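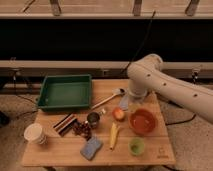

Fig. 3 – Arm over the table, with the tray, bowl and household objects laid out.

3. Setting up the table for a Fevinon run

I wrote this part after our second round of tests in May, so it covers the mistakes I made in the first. Fevinon learns to pick things up from a messy table by watching where earlier grasps went well, and it's surprisingly fussy about how that table starts out!

1. Park the arm and switch it to hold before you reach in. I do this even when I'm only nudging a sponge.

2. Put the green tray at the back left. It's the drop zone in the Clernley layout file, and if you move it you'll have to redo section 2.

3. Set out the rest of the objects. Mix big and small, and let a few sit close together – the whole method is about clutter, so a tidy row of fruit teaches it very little.

4. Keep the bowl and the cup upright. The paper cup can lie on its side if you like (I usually leave it that way, it makes a nice hard case).

5. Run the Wodstead check from the console. You want all the corners of the table reported as found. If one is missing, wipe the tabletop and run it again before you touch any settings.

Caution: Keep hands and sleeves off the table from here on. Hold mode ends the moment you press Start.

6. Press Start and let the arm make its first slow pass.
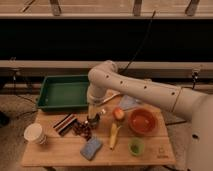

The first pass is slow on purpose, so don't go turning up the speed. Small things packed close together are where the old Ebihara planner used to give up, and I like to watch the fingers come down over them a few times before I walk off and get coffee.

7. Let it work through 200 attempts. Shuffle the objects by hand whenever the console asks, with the arm back on hold, of course.

Note: On our last full session 194 of the 200 attempts were logged cleanly. The other 6 had a dropped sensor reading, and I threw them out. Please do the same. I tried patching them once and the success scores came out looking far too good.

8. Save the session, then merge it into the main set. Ours holds 2444 attempts at the moment, and the merge tool will grumble if the layout file name doesn't match. Fix the name and try again – it won't have changed anything.

Training on the merged set is covered in section 4.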